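Estimating after the fact: notes on a late WBS

11 Sep 2022

I took over the Wakero schedule in June, when it had a kickoff deck, a budget line and no work breakdown structure. The tasks lived in a spreadsheet with over 100 rows, sorted by the date somebody thought of them. This post covers how I rebuilt it, mostly so that I can find the steps again.

The first pass was to group rows by deliverable and ignore the owner column. The old sheet was arranged by department, so one interface document appeared under engineering, purchasing and training, with a different finish date in each. I gave every deliverable a single code and hung the duplicate rows underneath it. Anything that would not attach to a deliverable went into a holding tab. Most of the holding tab was meetings.

The second pass was dependencies. I used finish-to-start links only. Start-to-start links with a lag are legitimate, and the scheduling tool supports them, but in my experience they get entered to make a date come out right and then stay in the file for good. If two tasks overlapped, I split the first one at the point where the second could begin.
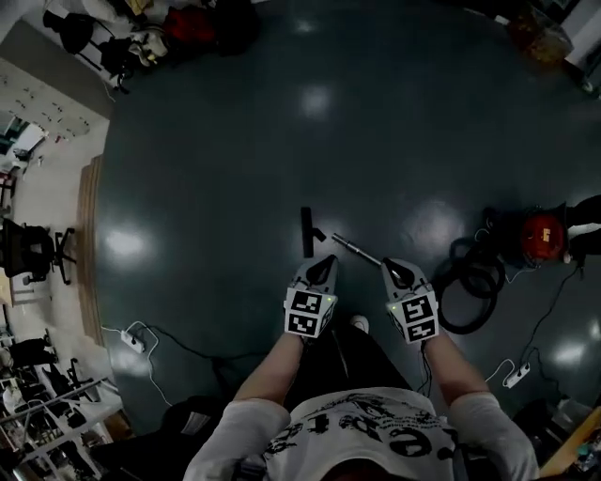
Durations

Audrey-Anne MacDonald owns the test package on Wakero and had kept her own log of actual hours from Jadell, the project before this one. I asked for it and got a text file with 1,000 lines. It was the most useful input I had. Most teams have planned hours and billed hours, and neither tells you how long a task sat open.

From the log I took three-point estimates for the task types that repeated: shortest, most common, longest. I left out tasks that had been paused for reasons outside the team, and marked them in a separate column so the pauses could be put into the risk register. For task types with fewer than three entries I did not calculate anything. Those got a plain guess from the person doing the work, and a flag saying so.

Two adjustments after that:

Review time became its own task. In the old sheet it was buried in the author's duration, so a slow reviewer looked like a slow author.

Buffers came off the individual tasks and went to the end of each phase. Lacey Staniforth, who signs for the Lambert side, objected to this at first on the grounds that a visible buffer invites a cut. Her point is fair. We agreed that any reduction has to be recorded as a change request with a name on it, and so far there has been one. 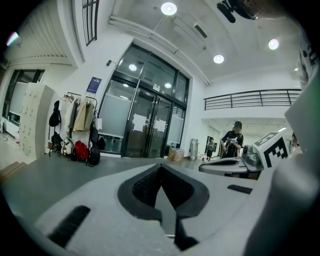
Gray floor, white walls and a white ceiling.

Baseline

I set the baseline after the second review and not before. The first review moved the critical path from procurement to the test package, which meant the earlier version would have been measuring variance on the wrong chain.

Status is now collected as remaining duration. Percent complete is still in the monthly report, since the template requires the field, but the tool works it out and no one types it in. Tasks tend to reach 90 percent quickly and stay there. Asking how many days are left gets a number that can be compared with last week's number.

Still open: resource leveling across Wakero and Wonmont, which share the same test staff and have separate calendars. I tried merging the calendars in a copy of the file and the tool moved two milestones that have fixed contract dates. The constraint settings need to be checked row by row before I try it again.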